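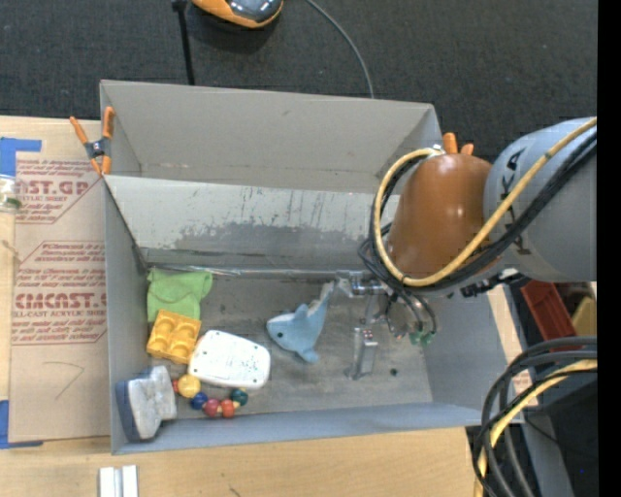

3.2 Storage conditions

Figure 2. Taped divider, gray box, with mixed small items.

Wear at the divider was scored for 214 boxes kept in the Urnness store for 20 weeks. Scuffing was graded by eye on the Reuter scale - tape lift was graded separately. Boxes with damp bases were left out.

Print | E-mail

Comments

Was humidity logged daily?

Table 3 lists 743 readings, the text says fewer.

Same tape problem at our store.

Contact | © Nuvness | Back to top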